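Serthorpe Supporters' Club – minutes of the winter meeting, February 3, 2019

Taken by me, Rungnapa, because Wellington has his arm in a sling and can't hold a pen. I type the way I talk, so bear with me!

Present: Lindalva Aguiar (chair), Wellington Barros, Sebastião Evangelista, Nghĩa Hứa, me, and a good crowd of members in the clubhouse bar.
Apologies: the Batista family, who were all down with the same cold.

1. Last minutes

Read out by Lindalva and agreed. Sebastião wanted it noted that he never said the half-time pies were "a disgrace", he said they were "disappointing". Noted. Matters arising: the leak over the turnstile has been patched, and the lost property box from December still has one very good glove in it if anybody wants to claim it.

2. The away coach

This took up most of the first half hour. Sidico, who have run our coaches since before I joined, have put up the price of the 50-seater and want the money a week ahead instead of on the day. Nghĩa rang round and the others are dearer still, and one of them wouldn't let us bring food on board, so that was the end of that. We talked about whether to fill the empty seats with the under-16s at half price. I was all for it (I started going on that coach when I was 12 and it's the reason I'm still here), but Wellington pointed out that somebody has to be responsible for them at the other end, and he's right. Agreed that under-16s can come at half price with a grown-up who has also paid. Names to Nghĩa, please, and not by shouting across the car park at him.

3. Remembering absent friends

Lindalva spoke very nicely about the members we've lost over the past year and I'm not going to try to repeat it. There was a bit of a silence after, and then people started telling stories, as they do. We've been asked more than once for a proper place to put names, and the club has said yes to a board on the wall behind the home end. Sebastião will get a price for it. There was some back and forth over whether it should be members only or anyone who stood with us, and we voted for anyone. Only two against, and both were very decent about it afterwards. 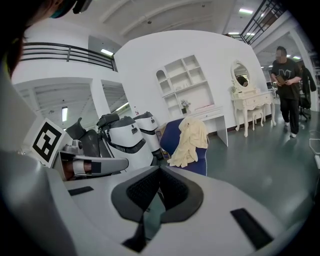

4. Colours, scarves and the shop

The scarf order came next, and I'd better own up that I let this one run on far too long. We're down to the last box of the old ones and need to reorder before the spring. Zundonance will do us 100 for a fair price with the badge woven in, and they'll split the order between two designs if we want. Lindalva would like the plain home stripe and nothing else. Nghĩa is keen on a black and white one with big blocky shapes on it, like the square pattern in the photo, because he thinks you'd be able to pick our lot out from the far side of any ground in the county. Wellington said it would give him a headache. I rather like it! Put to a show of hands, and the room went for half in the home stripe and half in Nghĩa's blocks, so we'll see which box empties first. I'm to ask for a sample before we pay for anything, after what happened with the bobble hats.

5. Noise

A letter has come from one of the houses on the lane about the drum. It was a polite letter, and I think we should be polite back. Sebastião, whose drum it is, offered to stop playing it on the walk up from the pub and keep it for inside the ground. Agreed, with thanks. Lindalva will write back and drop off a couple of tickets with it.

6. End of season do

We'd like to hold it in the clubhouse again. Last year around 50 turned up and the food ran out before the speeches, so this time we'll ask people to put their names down and bring a dish. I'm doing the list, it's pinned up by the bar. If you're bringing something with nuts in, write that next to it in capitals. Music was left open – Wellington knows a band, but Wellington always knows a band, and a few of us remember the last one.

7. Any other business

The bench nearest the tea hut wobbles. Nghĩa to look at it.

A member at the back asked if we could stop singing the second verse of the song about the ref when there are small children stood in front. Lots of nodding, a little bit of grumbling. Lindalva asked everyone to use their common sense.

Somebody has left a green flask on the coach. Sidico have it in their office.

To do
Nghĩa – coach names, bench
Sebastião – price for the board
Lindalva – letter to the lane
Rungnapa – scarf sample, food list

The next meeting will be after the last home game, in the bar as usual. Lindalva closed things in time for us all to get a drink in before the quiz.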